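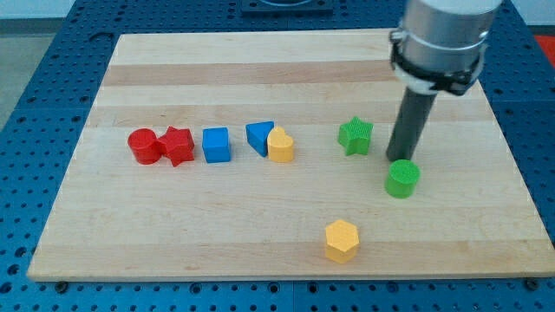

Does oiling a worktop every few months do anything, or is it just a way of selling oil? We had a solid wood worktop put in last July, the sort made from strips glued side by side, and I've been arguing with the fitter's aftercare leaflet ever since. It's the same general idea as the pale board in the photo, strips all running one way with the odd darker one among them, except mine is nearly three metres long and has a sink cut into it. The leaflet says I must use Pichler worktop oil, two coats every three months for life, or the guarantee is void. It costs a silly amount for a small tin. My mother had a wooden draining board for most of my childhood and I never once saw her put anything on it apart from washing up.

What I've noticed so far: the bit around the tap has gone slightly grey, and there's one join near the sink where I can feel a very faint ridge if I run a fingernail over it. The rest looks the way it did when it went in. I oiled it properly at the start (they said four coats, I did three and got bored) and once more before Christmas.

So, three things I'd like a straight answer to from somebody who doesn't sell worktops:

Is the grey bit dirt, mould or just wood going grey?

Is the ridge the start of the strips coming apart?

And is there any real difference between the branded oil and a big bottle of ordinary Danish oil from the DIY shop? I've read four articles on this now and three of them were written by people with an oil to sell me. The fourth recommended olive oil, which I'm fairly sure goes off.

I'm not after a perfect finish. I just don't want to spend every third weekend rubbing the kitchen if it makes no odds.

Mohsin Warraich
Posted Friday, March 13, 2026

Sayaka Hamada

I fitted kitchens for 13 years and don't any more, so no tin to sell you. You're right to be suspicious of the leaflet, though I'd stop short of binning it.

The grey round the tap is nearly always water getting at bare wood. The oil wears off there first because it's the bit that gets wet and scrubbed, and then the wood discolours. If it's going properly black in spots and you have oak, that's more likely a reaction with iron, from a tin left standing or wire wool used for cleaning. Mould is possible if it's black and speckled and stays damp under the tap base, but from what you say I doubt it. Let it dry for a couple of days, as much as you can with a tap in daily use, then sand it lightly along the grain. 120 grit first, then 180. If the grey comes off, you have your answer. Wipe the dust off and put on several thin coats, leaving each one overnight.

The ridge I can't judge from here and neither can anyone else on this page, whatever they tell you. Wood swells when it takes on damp, and strips cut from different parts of a tree don't all swell by the same amount, so you can get a tiny step at a join with the glue still perfectly sound. Run your nail along it again after a dry spell. If it has gone flat, leave it alone. If you can see a dark line, or get the edge of a piece of paper into it, then the join is opening and water is going in.
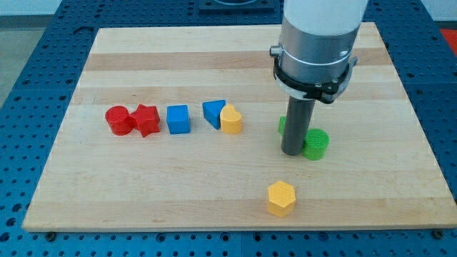

What I would check, and what gets skipped constantly, is the cut edge inside the sink hole. Empty the cupboard, get your head in there with a torch and look up. On half the jobs I was called back to, that edge had never been sealed at all. You can oil the top until you're blue in the face and it will still drink from underneath. Same goes for the underside above a dishwasher, which gets a blast of steam every time somebody opens the door early. There should be a moisture barrier stuck up there. If it's bare wood, ring the fitter, and do it before you sand anything so they can't blame you.

On the oil: most of the worktop oils I used were some blend of plant oils and resins, sometimes with a bit of wax. Danish oil isn't a fixed recipe either, so comparing "the branded one" with "Danish oil" is a bit like comparing a soup with soup. Read the back of the tin. You want one that says it's suitable for food surfaces once cured. I've used dear ones and cheap ones and couldn't tell you which was which a year later. The dear ones tended to smell nicer and go on more easily.

As for every three months, no. Flick some water on it. If it beads, it's fine. If it soaks in and leaves a dark patch, oil it. Round the sink that might be three or four times a year, and over by the toaster it might be once. There's no law that says you have to do the whole run together.

The guarantee is a separate matter. If it names a particular oil and you want to be able to claim, keep the receipts and use theirs until it runs out. Whether they'd ever pay up on it is another question – I saw very few that did.

One last safety thing, as it's the one part of those leaflets that isn't sales talk: oily rags can heat up by themselves and catch fire. Lay them out flat outdoors to dry, or soak them in water, before they go anywhere near a bin.

Drotetti

Get laminate next time. We had wood for two years and it was a full time job. Ours went black all round the sink even with oiling, and when we complained they said we'd used the wrong cloths??

Also don't use olive oil, you were right about that, my sister in law's chopping board smelt like old chip fat.

Mohsin Warraich

Thanks both. Been under the sink with a torch and the cut edge is bare wood nearly all the way round, with a smear of silicone at the front where I suppose it was meant to look finished. No barrier over the dishwasher that I can find either. Have emailed the fitter with photos and am not holding my breath.

The water test was quite interesting. Beads everywhere except a patch by the tap the size of a side plate. So the three months thing does look like nonsense for most of it, at least in our kitchen.

Paper won't go into the join. I'll leave the sanding until I've heard back.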